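Subject: Re: Keeping the old desktops going another year?
List: Matubbar Neighbors and Tinkerers
Sent: February, 9:40 in the evening

Hello all,

I've been meaning to answer this since it came through, and then the week got away from me the way weeks do. I'm quoting the original so that those of you on the digest can follow along.

> We have a row of older desktops in the reading room at Surnness and
> they've gotten so slow that people give up and go home. One of them
> takes almost 11 minutes before you can open a letter and type in it.
> We don't have money for new ones this year. Is there any sense in
> fixing them up, or are we throwing good money after bad? Also, and I'm
> sorry if this is a silly thing to ask, is it the computers or is it
> the internet?

It isn't silly at all, and I wish more people would ask it before they pull out their wallets! The easy way to tell is to unplug the network cable, restart the machine, and open something that lives right on it, like a letter you saved last month. If it still crawls, the trouble is inside the box. If it wakes up and behaves itself, go have a look at your connection first, and leave the computers alone for now.

From what you wrote I'd bet on the box, and I'd bet on the hard drive in particular. The old spinning drives wear down and get noisy and take forever to find anything (rather like me in my own garage). Swapping one for a plain solid state drive is the best thing I know of for an older desktop. We did this with the machines at the Stusteva hall and I spent $182 on drives and cables for the whole bunch, buying the smallest size that would do. People there keep their papers on memory sticks anyway, so small was fine.

Memory comes next. Look up what each machine has now, and what it will take, and don't mix up the generations, which look very much alike in the hand but have the notch in a different spot. I have a coffee can of the wrong kind if anyone would like to come and admire it. With 4 gigabytes a modern web browser is going to be miserable no matter what else you do. Going to 8 is pleasant, and past that I don't think your visitors would notice.

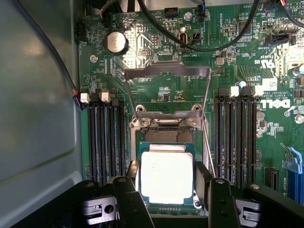
Now, a faster processor is tempting, and I'll admit I enjoy that job more than is good for me, but I'd put it last on your list. You have to find one that both fits the socket and is on the list of chips the board will accept, and those are two separate questions. I got the first one right and the second one wrong at Stusteva, and spent a whole evening looking at a black screen and drinking cold tea. If you do go that way, update the board's startup software before you take the old chip out. Clean off all the old paste, put a fresh dab on the new one, and be very gentle around the socket. Bent pins have ended many a nice afternoon.

Whatever you decide, blow the dust out first. Take them outside to do it, hold the fan blades still with a finger, and wear something you don't mind washing. One of ours had a gray felt blanket over the fan that I could have lined a coat with, and it ran a good deal quieter afterward.

You didn't say what system they're running. If it's one that no longer gets updates, I'd think seriously about putting Linux on at least 2 of them as a trial. Set it up with big icons for the browser, the letter writer and the printer, and put nothing else on the desktop. I was braced for complaints when we did it here, and the only ones I got were about the card game being different. I found them another card game and that was that. Do test the printer before you promise anything to anyone, though. Ours is a cranky old thing and it took me longer than all the rest put together.

One more thought about parts. Before buying, ask on the Skuklow swap page. They clear out office machines every so often, and I've come home from there with 14 sticks of memory in a bread bag for the price of a pie. Some were duds, so test each one overnight before it goes into a machine the public will use.

If you can send me the model numbers off the backs of the cases, I'll gladly look up what they take. I can also lend you my cloning dock, so you can copy each old drive over to the new one without setting everything up from scratch. It's slow, so start it at supper time and check on it in the morning. I'd just need it back before the spring repair day.

Warmly, and sorry again for the long letter,
Your neighbor with the coffee can

P.S. Please do save all the little screws. I'm always short of the ones that hold the drives.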